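Play Bakery Set: Frequently Asked Questions

These are the questions we get most often about the Shimada play bakery set (item 224). If yours is missing, write to the Wovton shop desk.

What does the set look like out of the box?

The bread comes with a pink tray with rounded corners. The paper carry bag is white with large flowers and has a string handle.

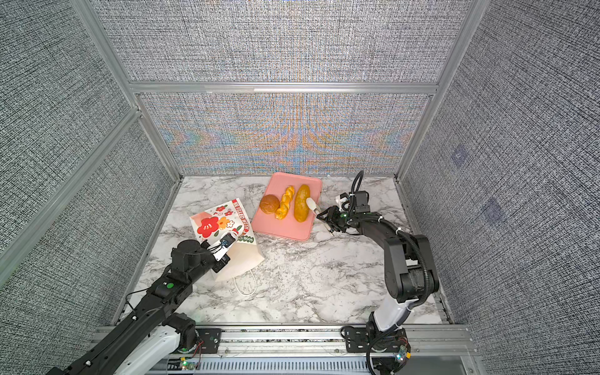
DELLIER, November 2020

Is any of it edible?

No. It is all play food. Please keep it apart from real bread if you have small children at the table. The set is meant for ages 3 and up.

How should the bag be packed?

Open the bag all the way before you start. It is paper, so hold it by the top edge and don't pull on the string. The long loaf goes in first, then the braid, then the round bun on top.

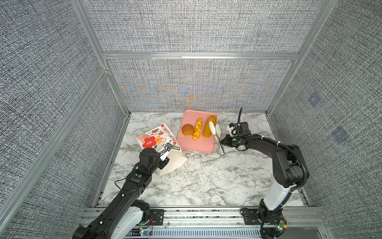 Children tend to do it the other way around, and that works too, but the bun ends up under the loaf and has to be dug out. If the bag keeps tipping over, lay it on its side and slide the bread in from the tray.

Does everything have to go on the tray?

No. Put out a few pieces at a time and keep the rest back for restocking the shop. Leave a little space between them so they are easy to pick up.

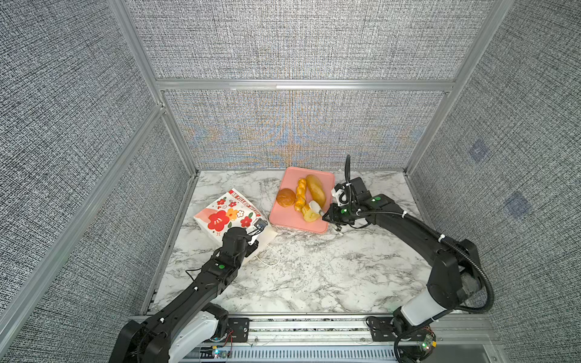
Bun, braid and long loaf on the tray, with the paper bag alongside.

How do I clean the pieces?

Wipe them with a damp cloth and let them air dry. Don't put them in the dishwasher. The tray can be washed by hand in the sink.
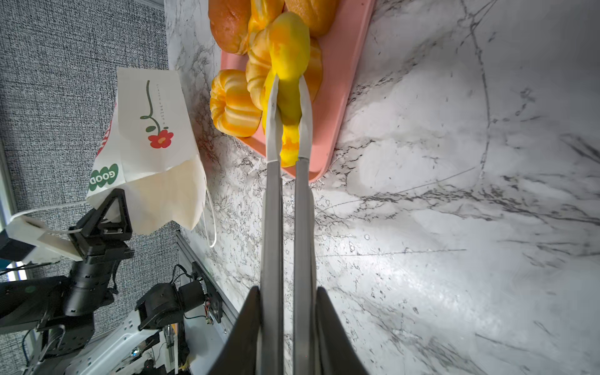

The bag tore. Can I get another one?

Yes. Replacement bags ship from our Duninent warehouse. The flower pattern was restocked in July.

What is the return period?

14 days from delivery. Send returns to the attention of Hideaki Kubo and put the item number on the outside of the box.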